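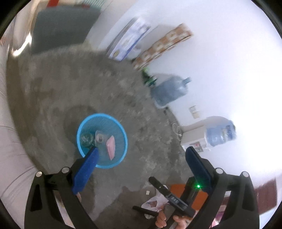

The planner had refused again, and the log gave the same reason it had given all week: target pose unstable. I had inherited the grasp planner in October, along with a desk by the loading door at Killcombe and a folder of notes from the engineer before me, who had moved to the Tadatmont office and did not answer questions quickly. The notes called the planner Strazds and never said why. It was good at boxes and it was good at bottles. What it could not do was make up its mind about a clear plastic container sitting in a blue plastic bin you could see light through. The pink packet beside the container it would take every time.

I opened episode 794 and stepped through it. The detector drew an outline on the container, lost it, and drew it again a little to the left. The jaw closed on the left version. I wrote "transparent object, again" in the ticket and went to get coffee.

My manager stopped at my desk that afternoon. She asked if we could simply lower the confidence threshold.

"Then it grabs the rim of the bin," I said.

"Would the customer in Ditham mind that?"

"It wouldn't let go of the rim. It would think it had the cup."

She thought about that and said to take until the end of the month.

I did what you do. I retrained the detector with more clear plastic in the set. I turned the lights down in simulation and then turned them up. The outline got tighter and the jaw still closed to the left. I plotted the error for 28 episodes and stared at the plot until the building's heat shut off for the evening. When I put my coat on and sat down again, I noticed something I should have noticed the first day. The error was bigger when the wrist was moving fast. On the slow approaches it almost went away.

A cup doesn't get harder to see because an arm is in a hurry, or it does a little, from the blur, but it shouldn't move over. I pulled the image timestamps and the joint timestamps and laid one under the other. The image was stamped when it reached the computer. The joint angles were stamped when they left the arm. Between those two things were 52 milliseconds that no part of the code knew about.

So the planner was looking at a picture of where the cup had been and believing the arm was where it was now. With a box it got away with it, as the jaw had room to be wrong. With the packet it got away with it too, because the packet folded toward whichever finger touched it first. The cup was stiff and smooth and slid off. Being clear had very little to do with it.

I wrote the fix on one line of the calibration file. Then I took it out and wrote it properly, in the driver, with a test. That took until after midnight. The test ran with a fake camera that was late on purpose, and it failed on the old code and passed on the new code, and I sat and ran it 3 more times for the pleasure of it.

In the morning I started the arm and put a cup in the bin. The outline came up on the screen and stayed where it was. The arm went down at full speed. The pads met the cup on both sides, and it came up out of the bin with a small squeak and went into the tray.

I sent a message to the engineer in Tadatmont explaining about the timestamps. The answer came back inside a minute, the fastest I ever got from him.

"There's a note on that," it said. "Second page from the back."

I got out the folder. It was there, in pencil, with the number underlined. Under it he had written: fix before anyone tries cups.

I closed the ticket and put the folder back in the drawer. Then I loaded the next episode, which was spoons.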